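Sorting mixed produce before storage

Work on a flat surface with room to spread everything out in one layer. A table is best, but a bed will do if it is covered. Use plastic sheeting, and leave it crinkled if it came folded. The creases stop round fruit from rolling.

Step 1. Unpack everything onto the sheet. Put leafy vegetables on a plate of their own at the back so that nothing heavy lands on them. Bok choy bruises at the stem and browns there first.

Step 2. Separate the citrus by size. Large oranges and small ones dry out at different rates, and the small ones should be eaten first. Lift each one clear of the surface and check the peel on all sides. Soft spots usually form where the fruit rested in the bag.

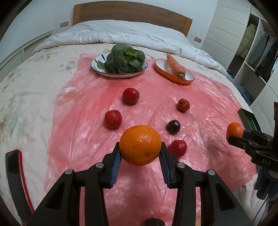 Step 3. Check the apples and plums. Press lightly near the stem. An apple that gives under the thumb goes in the group for cooking. A plum that gives slightly is ready to eat; a hard one stays at room temperature until it does.

Step 4. Group by storage place:

Apples: refrigerator drawer, in a bag, away from greens. They release ethylene, which yellows leaves.
Plums: counter until ripe, then refrigerator.
Oranges: refrigerator for long keeping, or a shallow tray on the counter if used within the week.
Bok choy: refrigerator, unwashed, in a loosely closed bag with a dry paper towel. Plan to use it within 3 days.

Step 5. Wipe the sheet with a damp cloth, dry both sides, and fold it with the clean side in.

Notes

Do not wash fruit before storing it. Water left in the stem cavity of an apple speeds up mold.

Mechthild Mösli wrote in to ask whether small apples need separate treatment. They do not, but they shrivel sooner if left uncovered.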